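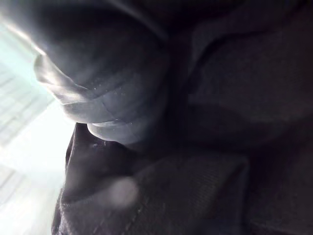 Soft grey fabric, folded over.

Four-valve euphonium: compensating or non-compensating for community band?

Posted in Brass > Euphonium and Baritone

bandroom_return

I played a school three-valve euphonium all the way through high school, then didn't touch one for a long time. I joined a community band last fall on a borrowed horn and the owner needs it back at the end of March, so I have to buy something. I've narrowed it down to two used instruments and I keep going back and forth.

The first is a Gruvik 742. Four valves, all in a row on top, non-compensating. Large shank receiver. Lacquer is worn off where the left hand goes and there is one shallow dent in the bottom bow. The seller is a parent whose kid has moved on to college and doesn't play any more. It comes with a hard case and no mouthpiece.

The second is a Dudine 805. Three valves on top and the fourth on the side, compensating. It costs a good deal more than the Gruvik, and it's older. It's at a shop called Petrauskas, which does repairs as well as sales, and they say it was cleaned and the valves checked before it went on the shelf. I've played it for ten minutes in their back room. It felt heavier than what I'm used to and the low notes seemed harder to get going, but that might have been me.

What we play is ordinary concert band stuff, with marches in the summer and a Christmas program. I read bass clef only. The lowest thing in my folder right now is a low E flat in one piece, held for a long time under the clarinets, and a couple of low Fs. I would like to play a solo at some point but I'm not going to audition for anything.

So three things I'd like to know. Will I really notice the difference with a compensating system at my level? Is the side fourth valve hard to learn after years of using only the right hand? And if I buy the cheaper one, am I just going to end up buying again in two years?

I can spend the money on the Dudine if I have to, but it would mean putting off a decent mouthpiece and stand.

Edited to add: the borrowed one is a three-valve student horn, so I'm already pushing the tuning slide around for low notes or lipping them down. The director has given me a look more than once on low C natural in the staff, second space. I use 1-3 for it.

pedaltone_pete

Get the compensating one. You will regret it otherwise. Everyone I know who bought a non-comp ended up selling it.

marchfolder

I've owned both kinds, so I'll try to go through your questions in order. First I want to fix something in your edit, because it will confuse you when you get a four-valve horn. Second space C in bass clef is first and third valves in some old charts for other instruments, but on a B flat euphonium reading bass clef it's the first valve plus a change of air, and the normal fingering is first valve alone or, if your chart puts it in the partial above, 1. If you are using 1-3 for it, you are playing in the wrong place. My guess is you meant the F at the bottom, just below the bottom line of the staff. That is 1-3 on a three-valve horn, it is quite sharp, and directors give people looks about it.

On either of the horns you're considering, that F becomes fourth valve alone, and the E natural below it becomes 2-4. Those two notes are the main reason most band players want a fourth valve of any kind. Both horns fix them. Compensating makes no real difference there.

Below that is where the two part ways. When you press the fourth valve you've added a long piece of tubing, and the other valve slides are now too short for the longer instrument. The further down you go, the worse it gets. E flat with 1-4 is sharp on a non-compensating horn but you can lip it down or pull a slide. D and D flat are worse. By the time you get to low C you are usually fingering it one half step lower than the chart for a compensating horn says, and the B natural just above the pedal B flat isn't there at all in any useful way. A compensating horn sends the air back through a second set of small loops when the fourth valve is down, which adds the missing length, and the notes come out with regular fingerings.

How much of that you need depends on the folder. Concert band parts do go down to E flat now and then, and a long held one is the hardest case, because everybody has time to hear it. Notes below that are rare in band music. In brass band parts and in solo books they show up more.

On the side valve: it takes a few weeks. You hold the horn differently, with the left arm reaching across the front, and your left hand index or middle finger works the fourth. What bothers most people at first is coordination in passages that go between F and other notes, since the two hands have to move together. Play slow scales down from B flat to F and back every day. After a month I'd stopped thinking about it. Going the other way is harder if you have small hands. A fourth valve in line uses the right little finger, and that's the weakest one you have. On fast passages mine never did keep up.

The low notes feeling harder on the Dudine is probably real. Air going through the extra tubing meets more bends, and most compensating horns are a bit stuffy in the low register when the fourth valve is down. You learn to use slower and more air. It also weighs more, and you will feel it if you march or stand. If your summer marches are played sitting down, you can ignore this. A cheap padded stand that rests on the chair takes the weight off.

As to whether you'd end up buying again, I can only tell you what I did. I bought a non-compensating four-valve horn, played it for six years in two bands, and was happy with it for five of those. I changed when I joined a brass band and had parts that went down to low D most weeks. If I'd stayed in concert band I would still have it.

One thing nobody can tell you from a post is which of those two particular horns is in better condition. I'd put that ahead of the valve system. A tight non-comp will beat a leaky comp every day of the week, and an older compensating horn with worn valves is expensive to put right because there's more of everything in it.

lowbrass_bench

I'm going to skip the theory since it's been covered and talk about checking a used horn. I did repair work for a while and still do it for our band.

Take your own mouthpiece if you have one, and check the shank before anything else. You say the Gruvik has a large shank receiver. Your student horn almost certainly takes a small shank, so your present mouthpiece will go in too far and wobble. Some older compensating horns take a medium shank, which is a different size again and gives you fewer mouthpieces to pick from. Ask Petrauskas which one the 805 has. If they don't know, have them try a large shank in it while you watch. It should go in snugly a good way and not rock. The Darudura 8 is a fair starter mouthpiece in large shank and doesn't cost much, so I wouldn't let the mouthpiece decide which horn you buy.

Then the valves. Take out the first valve slide, put it back, press the first valve and pull the slide out again without letting go of the valve. Wait a couple of seconds with the slide partway out and release the valve. You want a pop. If there's no pop, or a weak hiss, air is leaking past the piston or the slide. Do each valve slide the same way. Do it with the valves oiled normally. Very heavy oil will hide wear, and you'd be surprised how often a horn for sale has very heavy oil in it.

Look at the pistons themselves. Unscrew one at a time and lay it on a cloth. Light scratches along the length are normal. Patches where the plating is gone and you can see a different color of metal mean it's been used hard, and replating a set of four costs more than some used horns are worth.

On the compensating horn, pull every slide including the small ones on the back. They get forgotten. A stuck compensating slide isn't a disaster, but getting it out can mean heat and some solder work, and if the shop says they cleaned the horn then those slides should move. If they don't move, it wasn't cleaned all the way through, and I'd ask for it to be done again before you pay.

A shallow dent in the bottom bow of the Gruvik wouldn't worry me. Nearly every euphonium has one. Dents in the leadpipe or the tuning slide matter more. Worn lacquer is only looks. If there are pink spots in the bare brass, look closer, especially on the leadpipe, because that can be the metal going bad from inside.

Play both with a tuner, for longer than ten minutes. Long tones on middle F, the F above the staff, D above that, and your low E flat. Write down where each one sits. Plenty of euphoniums run sharp on the F at the top of the staff and the E flat and E near it, compensating or not, and that's the range you'll be in for most of every rehearsal. I'd take the horn that is closer up there.

For a private sale, keep $100 aside for a chemical clean and new felts and corks. The Gruvik will need it if it's been in a closet. Ask Petrauskas if they will let you take the Dudine to one rehearsal. Many shops will, with a deposit.

bandroom_return

Thank you, this helps a lot. marchfolder, you're right, it was the F below the staff. I was writing from memory on my lunch break. The low E flat is the one with the ledger line under it.

I called Petrauskas. It's a medium shank, and they have two mouthpieces in the shop that fit and will include one. They'll let me take it to rehearsal with a deposit. I'm going to see the Gruvik first and do the slide test on it. I will bring a tuner to both.

lowbrass_bench

Bring valve oil too. If the Gruvik's been sitting, the valves may be stiff and you won't learn much until they're moving.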